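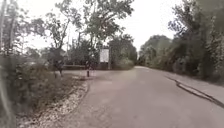 The asphalt path near the side entrance, with the bollard in the middle of the junction.

Home | Reviews | Walking | Cycling | Contact

Vevero walking path: good surface, poor information

Review by Teresa Ó Gríofa

I have used the Vevero path since January, mostly on foot and a few times with my old bicycle. My knee was operated on last year, so for me the surface is the first question. On this point I am very satisfied. The asphalt is smooth and wide, and two people can walk side by side and talk while a bicycle passes. I did not find one hole on the whole way to the Kultia bridge.

Along the border there is a strip of pale gravel with small white stones. It looks nice, but some pebbles lie loose there. With a stroller or thin tires I would stay on the asphalt.

The side entrance has a single short bollard. My bicycle with two bags goes past it without trouble. It is dark, though, and in the evening I noticed it later than I wanted – a reflecting band would help very much. There is also a sign and a low fence at this entrance.

What I miss is information. I wanted to know the distance to the bridge and had to look it up at home: 3245 meters. For a healthy person it is a short walk. For me it takes 70 minutes with one rest, and I would like to read this before I start, not after. Benches are also few. I know only two, and both are close to the Pyo parking lot.

The trees and shrubs are pleasant and the path curves softly between them, so it is never boring. In the bend you do not see who is coming, so please use your bell.

I give it 88 points from 100. I will walk there again next week, if the knee agrees.

Share (2) | Comments (2)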